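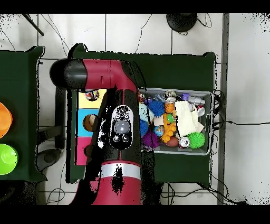
Red and black arm between the toy bin and the colored panels, Wakley open day

Taking a school group to a robot demo, what should I ask for?
Posted by Tiongson

I went to the August open day at Wakley and watched the sorting demo. The arm is set up over a dark green table with a gray bin full of toys on one side and yellow, blue and pink panels on the other. I'd like to bring 49 fifth graders. The room felt small to me. Has anyone done this with kids? Do they let them pick the toys?

Rizwan Munasinghe
I took 60 students last year. Split them up. We did groups of 15, with the others in the lobby doing a worksheet. Each group got one run of the demo and a few minutes to talk to the operator. Ask for the morning slot, before 10, as it gets loud after that.

They did let the kids choose a toy when I asked ahead by email. Spiky balls were the favorite. Have the kids guess which panel a toy will go to before the run starts, and write it down. Mine asked a lot about the buttons on the arm, so get the operator to go over those first. No one touches them, and the staff are strict about it.

Grendby
parking is bad, get the bus to drop off at the side door

Grunen
We had 86 and it was too many. The back rows saw nothing. With 49 I would do four groups and allow two hours. Bring your own pencils.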